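Recording desk runs with the hand gripper – club notes, Aug 17, 2024

Fast version for the September intake at Flustside. Eimear Tierney has the long one if you want it.

**Before you start**

- Gripper charged, card in. Check the card is EMPTY, last group lost an hour on that
- Wipe the finger pads with a dry cloth
- Open and close the fingers 2 times, all the way, so the software gets its range
- Front desk of the lecture hall is ours till lunch. Use what's on it – markers, remote, booklets, whatever. Don't tidy it into rows

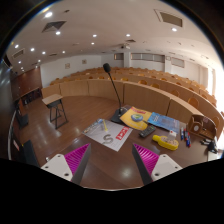

Start every run from the same height, fingers open. Hold still for a slow breath, then go in. The Tunen script cuts the clip at that pause, so no pause = no clip.

**Doing a pick**

1. Say the object out loud
2. Come in from above, wrist loose. Line the gap up with the narrow side of the thing
3. Close slow. Stop when the pads bend, dont crush
4. Lift a hand's width, move, put down, open
5. Back to start height

Markers are the best first object. Lay them at a slant to each other, not touching at first, then closer once you've got the feel. Small stuff like a plug adapter is harder – go for the body and leave the prongs alone.
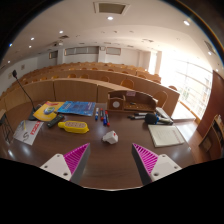 Change the layout after each set of 36. Swap two things over, turn a booklet, that's plenty. Write the set number on the sheet before you touch anyting, then start again from the top.

Windows: strong daylight from the side is ok. Just don't stand so your shadow lands on the object halfway thru a run. Fergal Brophy did a whole set like that and the tracker jumped all over the place.

Target is 4000 good runs for the class model. We have 2768. Bad ones go in the reject folder, don't delete – Fatima Oosthuizen uses them for the error plots.

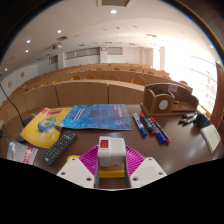
Kanako Hamada: can we add that you should swap hands between sets? My wrist was gone by the third one and the closes got really jerky, you can see it in the logs.

Yes. Swap hands, note L or R on the sheet. Upload to the McGrath drive the same day.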